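Bin Picking > Accessories > Cable Management

Tromholm Wrist Loop Kit, Revision 2

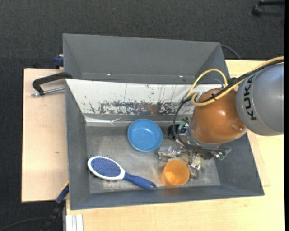
We love this little kit, and revision 2 exists because the first one let us down. In May our bin cell stopped dead 621 picks into an overnight run. The arm had reached deep toward a side wall, joint 6 kept turning to line up the fingers, and the cable loop at the wrist ran out of slack. The connector pulled halfway out of the tool. The fingers lost power while closing, the controller saw no fault, and the arm went on to the next pick with a dead gripper.

Pavithra Gowda found it in the logs the next morning, and Venkatesh Raju had it repeating on demand by lunch. What a satisfying bug to catch! Two things were wrong. Our old clip let the cable creep a little on every wrist turn, and our setup sheet told people to tie the loop with the wrist at zero, where it always looks generous.

The new kit fixes both. The saddle has a ribbed liner that really holds (we have tried hard to make it slip), and the strain relief now sits on the tool side of the flange, so a hard tug lands on the bracket before it gets to the plug. Hnat Melnychuk rewrote the setup sheet from scratch. Turn joint 6 to each end of the range your program uses, at reduced speed, and set the loop at the worse of the two. Lock out the arm before you put your hands near the wrist.

In the bag: saddle, liner, tool-side bracket, 9 reusable ties, printed sheet.

If you have a first revision kit, stop using the clip. Write to Ximeng Deng at Nolgate and we'll send the new parts free.

Page updated June 13, 2026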